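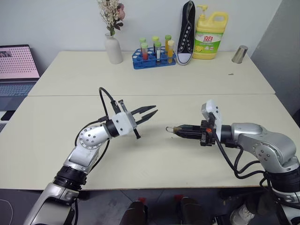

Seija Leinonen writes to me that two tables pushed together are never one table, and that I should have admitted it in my page on work corners. She has lived with such a pair for many years, she says, and every winter they find a way to separate themselves by the width of a pencil, and the pencil then falls through.

She is right about the pencil. I still prefer two tables to one long one. They go up the stairs, they turn in a corridor, and when visitors come you can give one of them to the dinner. But the joint wants some care, so I have collected here what I know, together with what readers have sent.

Before you push

Stand the first table against the wall and make it level before the second one comes. Use a spirit level in both directions. If your tables have adjustable feet, start with all of them screwed in fully and go up only where it is needed. If they have no such feet, pieces of thin cork under the legs do very well. Cardboard gets flat after some weeks and you have the work again.

Then bring the second table and adjust it to the first. Do not touch the first any more. I have made the mistake of correcting both at the same time, and spent an evening on my knees.

Draw your palm over the seam slowly, with eyes closed. The fingers notice a step which the eye does not see. Do it at both ends and in the middle.

Measure the widths also. My two were sold to me as 700 mm and one is a little narrower, so I put the front edges in line and left the difference at the side where I never sit.

Keeping them together

Two small G-clamps under the top, if there is a frame or a rail to hold, are the quickest. Put a bit of old leather between the clamp and the paint. For a longer time I like a flat strip of wood, 400 mm long, screwed from below across the joint. Check the length of the screws against the thickness of the top, please, and then check again. Femi Ogunleye ties the neighbouring legs with a wide hook-and-loop band, low and high, and reports no movement since January. It is the solution for a rented table.

Felt pads under the feet make everything slide. Take rubber ones.

The seam itself

Crumbs, sawdust and glue like this place. Once in a while open the tables by a hand's width, vacuum both edges, wipe them and close again. Between these times an old bank card, dragged along the line, takes out most of it.

When I pour or paint, I lay a strip of masking tape over the seam and take it off the same day. If it stays, it leaves its glue behind, and a white top shows it as a grey line. Warm soapy water first, and only after that a drop of cooking oil on a cloth, then soap again.

Do not write over the joint. Do not cut on it either. Move your chair and have the seam to one side of you, or far in front if the tables go away from you end to end.

What stands at the back

With two tables end to end, the far one becomes quickly a shelf. I find this good, if it stays one row. Things in a single row near the wall can be seen and taken without moving others. When a second row begins in front, something must go into a cupboard.

High things to the corners, low ones in the middle. Bottles stand on a tray with an edge. And leave a hand's width to the wall, for the cloth - a white wall takes every splash and every ring from a wet base, and it is tiresome to clean behind things which touch it.

Funmilayo Uzor asked how far one can comfortably reach. For me, sitting, it is 600 mm, and what I use daily is not farther than that. The rest I get up for, and my back thanks me.

White tops

A soft cloth and washing-up liquid, well diluted, for each day. For pen marks, spirit on cotton wool, tried first on the underside. No scouring powder. Coffee should be wiped at once, also when the telephone rings.

Seija has now ordered the rubber pads. She keeps the clamps, she says, for the winter.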